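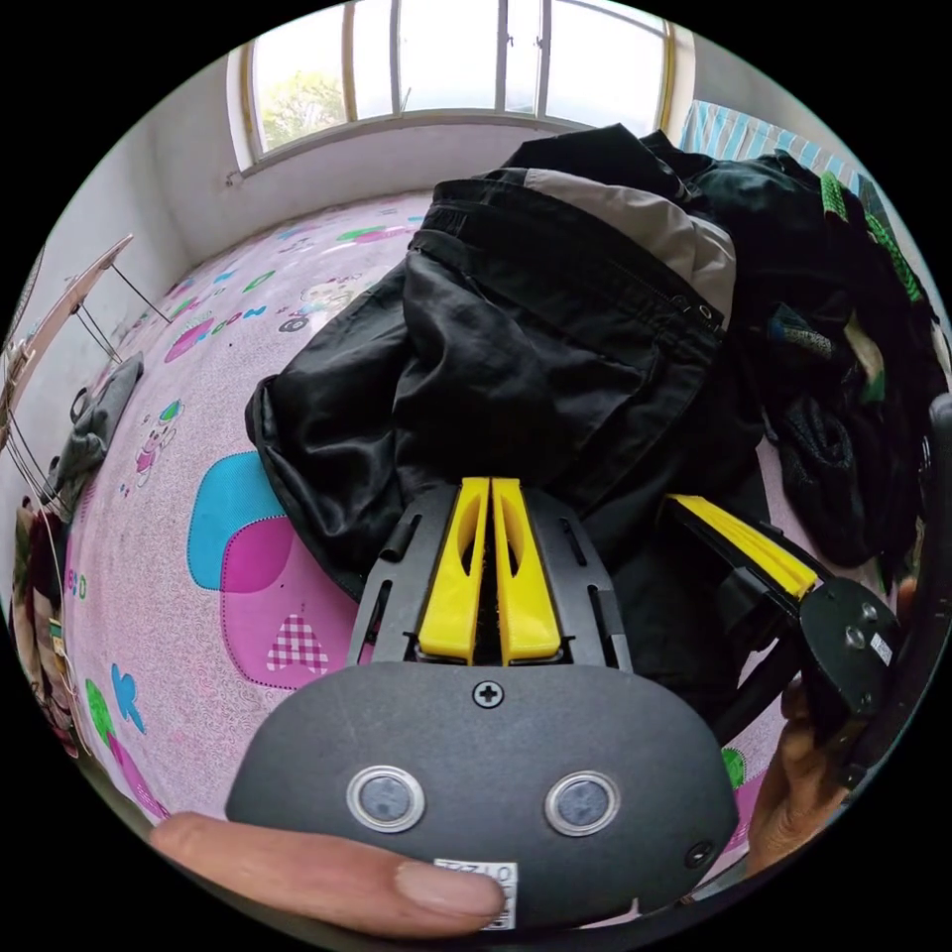
*Two hand-held grippers at the bed, with the clothes still in a heap.*

The person who writes the handling rules at Inska has an office in Moltdale with one desk and a shelf of binders. She asked that her name be left out, as the rules are signed by the company. The current set runs to eight pages. The first version, from January, ran to 20.

"Most of what I took out was advice," she said. "A rule is something you can check. 'Be careful with fabric' can't be checked. 'Do not pull on a zipper with one finger pair' can."

Her rules cover household work with hand-held grippers, mainly clothes and bedding. People carry the tools through ordinary tasks in ordinary homes, and the recordings go toward teaching robots to do the same. The section on bedrooms is the longest. I asked why.

"Clothes are hard. A pair of black pants on top of a black jacket is one dark lump until you lift something. So the rule says to separate first and fold second. People want to fold the first thing they get hold of, and then they drag three others along with it."

The rule she gets the most complaints about is the one on tidying. Nothing in the room may be cleared or straightened before work begins, apart from things that could break or hurt someone. Patterned sheets stay on. Curtains and blinds stay the way the household had them.

"Some people find that embarrassing, and I understand that," she said. "They can say no to a room, or to the whole visit. That is in the rules too, on page one. But if they say yes, we take the room as it is. A robot that has only met plain white sheets is no use to anybody."

Fingers are another sore point. The rules ask operators to keep their hands on the handle and away from the sensor windows. She used to require gloves and dropped that after one season - grip got worse and people took them off anyway. The sensor windows must be wiped at the start of each session and again after anything that sheds, such as knitwear.

Inska shares the document with Janska, a smaller firm that does kitchen work, and with the testing shop Sveinbjörnsson. All three use the same incident form. It has 2 boxes at the top, one for damage and one for near damage, and she reads the second kind more closely.

"A snagged thread is a near damage if the sweater is still fine. I want those. If a month goes by with none, I call and ask who stopped writing them down."

The form is numbered 2296, after the drawer it was first kept in. She has been asked to change it and has declined.

The next revision is due on 23rd June. It adds a paragraph on eyelets, drawstrings and loose cords, which can slip through the openings in the fingers. The wording is not settled. "Right now it says 'release and start again,'" she said. "The operators want to know how far back 'again' is, and they're right to ask."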